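Ticket: Portfolio valuation shows stale closing prices after market close
Product: Stastent portfolio tracker, desktop and web
Reported by: Simin Salehi
Assigned to: Themis Chatzigeorgiou
Priority: 2
Status: Resolved, monitoring

Summary
Total account value on the Holdings page does not match the sum of positions. The daily gain or loss is correct per position but wrong in the header. Affects accounts with more than 200 positions. 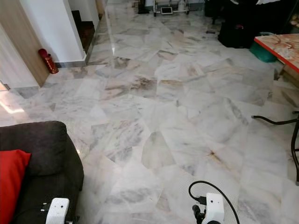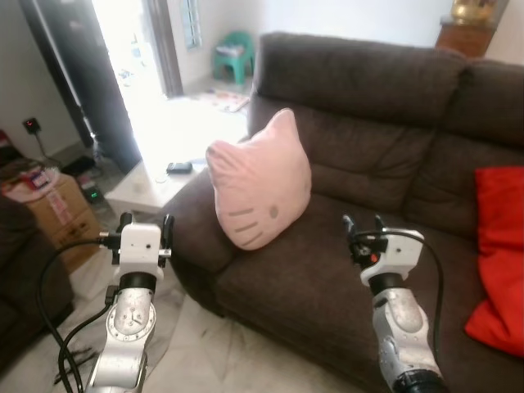
Sofa and marble floor, two views.

Steps to reproduce
1. Log in to an account with more than 200 positions.
2. Wait until the closing price import has finished (status page shows Complete).
3. Open Holdings and note the header value.
4. Export positions to CSV and sum the Market Value column.
5. Compare. The header is lower or higher depending on the direction of the market that day.

Expected: header equals the CSV total.
Actual: header uses the previous day's close for part of the list.

Log

Simin Salehi, 4:40 PM
First seen Wednesday on the Lund family account. Header showed a loss for the day, but almost every position was up. Logging out and back in makes no difference. Clearing the browser cache makes no difference. Same result in the desktop client.

Themis Chatzigeorgiou, 5:05 PM
Reproduced on the test account. The CSV export is correct, so the prices are in the database. Please do not re-run the import by hand, it will overwrite the timestamps I need.

Themis Chatzigeorgiou, 5:50 PM
The valuation service requests prices in pages of 200. Page one returns the new close. Page two is served from the Nitton price cache and still carries the old close. On the test account, 58 positions fall on page two, and all 58 have yesterday's timestamp.

Kristine Yap, 6:10 PM
Is this limited to stocks? A client is asking about bond funds.

Themis Chatzigeorgiou, 6:15 PM
No. It goes by sort order, not asset type. Anything after the first page is affected. Cash balances are read from a different table and are fine.

Thư Khương, 6:45 PM
Cache side: the invalidation message sent at the end of the import only names the first page key. This changed in the December release, when the key format got a page suffix. Before that, one key covered the whole account. Patch is up for review.

Ketill Norðdahl, 7:20 PM
Reviewed. One change requested - clear by account prefix so that the page count does not matter. Otherwise OK to deploy.

Thư Khương, 7:55 PM
Changed and deployed. Existing entries were cleared for all 143 affected accounts.

Simin Salehi, 8:10 PM
Lund account now matches the CSV to the cent. Kristine, please check yours.

Kristine Yap, 8:30 PM
Matches. The monthly statement PDF for the Didden account still has the old total.

Themis Chatzigeorgiou, 8:35 PM
Statements are stored at the time they are created and do not refresh. Use Reports > Statements > Regenerate. The old version stays in the archive, marked Superseded.

Workaround for clients on older desktop builds
Filter Holdings by asset class so that each view has fewer than 200 positions, then add the subtotals. Or use the CSV export.

Open items
- Regression test with a multi-page account (Thư)
- Alert when price timestamps within one account differ by a trading day (Themis)
- Check whether the tax lot report uses the same cache call (Ketill)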